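Fold It on the Bed: A Laundry Obsessive on Towels, Thirds and the Linen Shelf

The owner of Pavivness, a two-room guesthouse and linen service on the upper floors of the old Mughal building, asked that I leave her name out of this. She wanted to talk about towels, and she wanted the towels to get the attention. Fine by me! We sat down on a Tuesday, late in the morning, and I left two hours later with a completely rearranged opinion of my own linen closet.

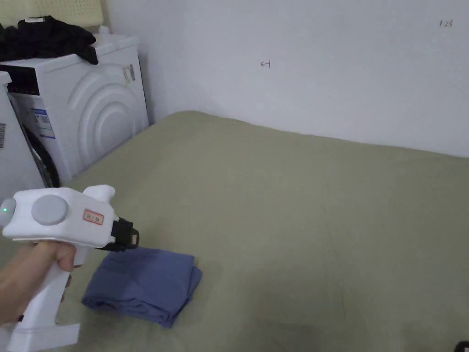
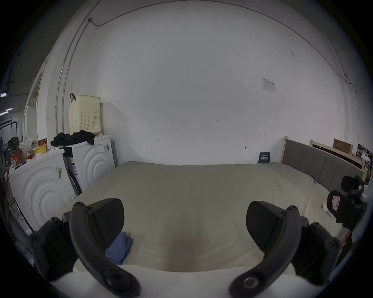
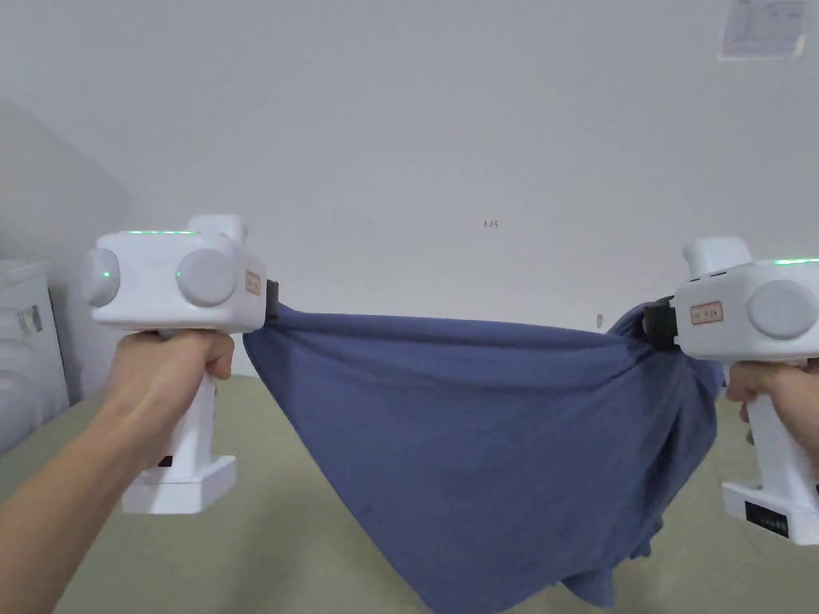 A blue cloth and a bed to work on.

She has no folding table and doesn't want one. "People spend good money on a folding table and then fold everything on the bed anyway," she says. "The bed is the best surface in the house. It's big, it's soft, and if you've made it first with a tight sheet, you can pat things flat on it and they stay where you put them."

She is firm about the tight sheet. A bunched one puts lumps under whatever you're folding, and you end up chasing a crease that belongs to the bed. When she trains someone new, the first lesson is smoothing the sheet with the flat of the forearm, from the middle out toward the sides. Towels come second.

I asked how she folds a towel, expecting a short answer. I did not get one, and I was delighted.

"Corners first. Always corners. You take the two top corners and you pull them apart until the top edge is a straight line. Just hold it there a second and look at it. If one side is hanging lower, your towel has been dried crooked and you want to know that now." Then a little snap, she says, downward, like shaking crumbs off a tablecloth. It lifts the pile and gets rid of the small wrinkles that set in the basket.

After that it's thirds. She is a thirds person through and through (I have been a halves person all my life and had to sit with this). Halves leave you with four edges showing at the front of the shelf. Thirds tuck the raw side into the middle, so what you see from the doorway is one fat rounded fold.

"My grandmother did halves," she says. "She was a wonderful woman and her closet was a disaster."

The shelf is where all this pays off. She showed me the one in the hallway, a deep built-in that came with the building, and I'll admit I took longer looking at it than was polite. Bath towels on the bottom, hand towels at chest height, face cloths in the two narrow cubbies up top. The stock stands at 46 bath towels at the moment. New ones go to the back of the row and the front ones go out to the rooms, so every towel gets its turn and they fade together.

Fading is a subject she can go on about, and did. Blue is her favorite color for a working towel. White shows makeup, tan looks tired from the first wash, and dark navy picks up every bit of lint within reach. A middling, dusty sort of blue goes soft and pale over the years and still looks like somebody chose it on purpose.

Her numbers come from a paper notebook. Last year she logged 1,637 pieces through the wash, pillowcases and all, and she can turn to any page and tell you what went wrong that week. One entry just says "red sock." She laughed so hard at that one that we had to stop for a minute.

She also does linens for Kident, the dance studio down the street, and their towels taught her the most. "They come in balled up. Every single one, balled up tight like a fist. So before anything else you have to open them out and let them breathe." She hangs them over the stair rail for an hour before they see any water. The smell is better and the wash is shorter.

What about fitted sheets? She groaned, then lit up again. Her trick is to fold them in the same spot where the towels get done, with the elastic side facing up and all four corners nested into each other like paper cups. Flatten the curved side with your palm, fold it over so it hides, and from there it's thirds again. It took me three tries at home. The third one was nearly square!

For drying she uses a Mamero rack bought secondhand from a hotel that was closing. It takes up most of the back room, it squeaks, and she wouldn't trade it. Towels go over two bars, never one, so that air gets up through the center. In January, with the radiators going, a full load is dry by supper.

I asked whether she ever gets tired of it. She thought about that while refolding a hand towel I had put back badly.

"I get tired of ironing," she said. "I'm never tired of this part." Then she handed me another one and told me to start with the corners.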